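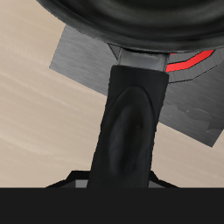 ¿Se puede hacer una crema de calabaza espesa sin nata ni queso?
Basta con triturar en ella alubias blancas cocidas, que le dan cuerpo y apenas cambian el sabor.

La receta de febrero nos la manda Estrella Escobedo, que la prepara en casa desde que su hijo dejó los lácteos. Salen 5 raciones generosas y se congela bien, siempre que se guarde sin las semillas de encima.

Hace falta una calabaza mediana, dos puerros, 220 gramos de alubias blancas ya cocidas, un diente de ajo, aceite de oliva, caldo de verduras, pimentón dulce y sal. Las alubias de bote sirven – hay que enjuagarlas bien para quitarles el líquido de conservación.

Se corta la calabaza en trozos grandes, con piel, y se asa a horno fuerte hasta que un cuchillo entre sin esfuerzo. Mientras tanto se pochan los puerros en rodajas con el ajo y un poco de aceite, a fuego bajo, sin que cojan color. Se añade media cucharadita de pimentón, se remueve y se cubre enseguida con el caldo.

Cuando la calabaza esté hecha, se saca la pulpa con una cuchara y se echa a la olla junto con las alubias. Diez minutos de hervor suave son suficientes. Después se tritura todo y se corrige de sal. Si queda demasiado densa, se aligera con más caldo, poco a poco.

Braulio Olvera la sirve con pipas tostadas y unas gotas de limón. También admite comino en lugar de pimentón, aunque entonces conviene poner menos ajo.

En la nevera aguanta casi 2 días en buen estado. Al recalentarla espesa bastante, así que hay que tener a mano algo de caldo.

En el próximo boletín: tortitas de garbanzo al horno, de Iolo Gwynne.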